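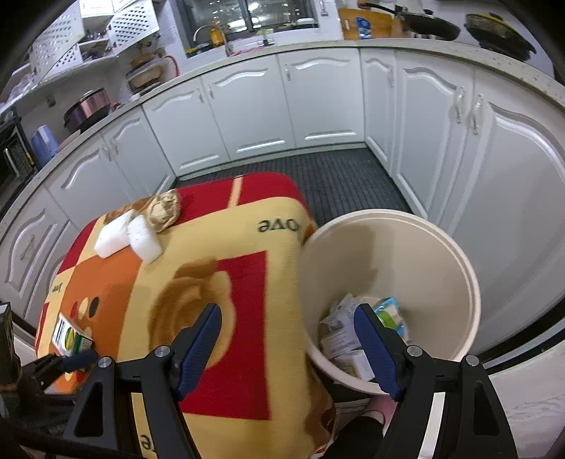 White foam or sponge blocks on a patterned stool cover, with a plastic bucket alongside.

How to Get a Stain Out of a Printed Cotton Cover

Most stain advice is written by people selling stain remover. I have tried a shelf full of the stuff, and I'm not convinced that much of it beats dish soap and patience. Try the cheap way first.

Before you start

Find out if the colors run. Wet a hidden corner, press a white cloth on it for 10 minutes, and look at the cloth. If there's any red on it, stop and take the cover to a cleaner. The label may say "colorfast." I wouldn't bet a cover on it.

What to do

1. Scrape off anything solid with a spoon.

2. Blot with plain cold water, working from the outside of the stain toward the middle. Don't rub. Rubbing pushes the stain down and roughs up the print.

3. Mix one teaspoon of clear dish soap into two cups of cool water. Dab it on and leave it for 10 minutes.

4. Blot again with clean water until the suds are gone. Soap left in the cloth picks up dirt, and then people blame the stain for coming back.

5. Let it air dry before you judge the result. A damp patch tells you very little.

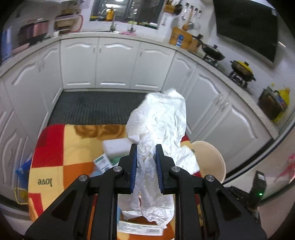

Crumpled white tissue over a patchwork cloth.

Paper or cloth for blotting? Paper is fine for the first pass on a fresh spill. After that it sheds, and you end up picking bits out of the weave. An old cotton T-shirt does better.

Things I'd skip

Club soda. It does what water does and costs more.

Salt on red wine. I tried it on 6 spills at my place in Sirnstead and got 6 pink patches with salt in them.

Foam erasers on printed fabric. They work by scraping, and the print is what gets scraped.

Hot water on anything you can't name. Egg, milk and blood all set with heat.

If the mark is still there after two rounds, a soak in oxygen bleach might shift it, if the care label allows it. Test the corner again first. Old grease probably won't budge whatever you use, and at that point I'd turn the cover around and put the stain at the back.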